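Chapter 6
Comparing Grippers: From Bench Trial to Household Trial

After studying this chapter, the reader should be able to:
state what a gripper comparison is meant to decide;
choose test objects that separate one gripper from another;
set up a trial so that two grippers face the same conditions;
record failures in a form that another laboratory can use;
judge when a bench result may be carried over to a household task.

Key terms: jaw opening, pad compliance, approach angle, parallel linkage, hand-held gripper, reset, grasp failure, slip, double pick.

6.1 Introduction

Chapter 5 treated the gripper as a mechanism. It was described by its linkage, its range of motion and the force it delivers at the pad. These quantities can be measured with the gripper clamped to a bench, and a manufacturer can print them on a single sheet. They are needed, but they do not tell a buyer or a designer which of two grippers will do a given job better.

The present chapter takes up that second question. It treats the gripper as one part of a working system that also includes a camera, a controller, an arm or a human hand, and a set of objects lying in a particular place. A change in any one of these may hide or exaggerate a difference between grippers. Much of the chapter is therefore concerned with holding the other parts steady while one of them is changed.

Readers who have not worked through Section 5.4, on the geometry of two-jaw linkages, should do so before attempting the exercises. The later sections use its notation without repeating it.

6.2 Why rigid test objects are not enough

For many years the usual test set was made up of blocks, cylinders and balls. Such objects are cheap, they keep their shape, and one laboratory can copy another's set with little trouble. They also favor grippers that close squarely and press hard. A gripper chosen on blocks alone may do poorly with a towel, a packet or an empty bag.

Thin and crumpled items raise three difficulties. First, the item has no fixed outline, so the point at which it should be grasped must be chosen again on each attempt. Second, it may lie against a surface that is itself soft; the pads then tend to collect a fold of the surface together with the item. Third, items of this kind cling to one another. An attempt to lift one may lift two, an outcome called a double pick, and a scoring sheet with only the words "success" and "failure" has no place for it.

The Lultgate trials, to which this chapter returns several times, were planned with these difficulties in mind. Two grippers were compared. The Flerkex is a two-jaw design with a wide opening and compliant pads. The Vlček has a narrower opening and firmer pads, and closes faster. Each was used for 145 attempts on the bench with rigid objects, and the two could hardly be told apart. The trials were then repeated with plastic bags and wrappers placed on bedding, and the results parted at once. The Flerkex produced more double picks. The Vlček more often closed on nothing, or pinched the cloth beneath. Neither result could have been read from the bench figures, and neither gripper was better in every respect — a common outcome, and one that a report should be willing to state.

6.3 Hand-held trials

A gripper need not be mounted on an arm to be compared. In a hand-held trial, a person carries the gripper and a camera records the jaws and the objects in front of them. The method has clear advantages in homes, where space is short and furniture cannot be moved to suit a robot base. It also lets the pads and linkage be judged before any controller has been written.

Its chief weakness is the skill of the operator. People adapt quickly, and an operator who has spent an hour with one gripper will often make up for its faults without being aware of it. The order of trials should therefore be varied, and each operator should use every gripper under comparison. At Lultgate, operators changed grippers after every 40 attempts, and the items were reset to a new arrangement at each change.

Recordings from the trials were indexed with Urotano, a labeling program discussed in Chapter 9. The full index held some 2000 attempts, of which 1409 were kept for analysis. An attempt was set aside when the pads could not be seen at the moment of closing. That rule was written down before the first session, and students are advised to follow the same practice in their own work.

6.4 Describing the setting

A trial report should describe the place of the trial as fully as it describes the gripper. At a minimum it should give the supporting surface, the kinds of items used, the position of any bin, the direction of the main light, and the width of the jaw opening at the start of each attempt. Patterned bedding deserves special mention. Printed flowers and lettering may mislead a vision system that separates items from their background by color, even where a human operator has no difficulty.

Before going on to Section 6.5, study Figure 6.1 and draft a description of the setting in no more than one page. Note which of the items would be hard to separate from their neighbors, and mark any quantity that the picture alone does not supply.

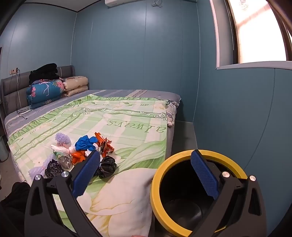
Figure 6.1 Hand-held two-jaw gripper, jaws open, at a bed with plastic bags and wrappers; yellow-rimmed bin at lower right.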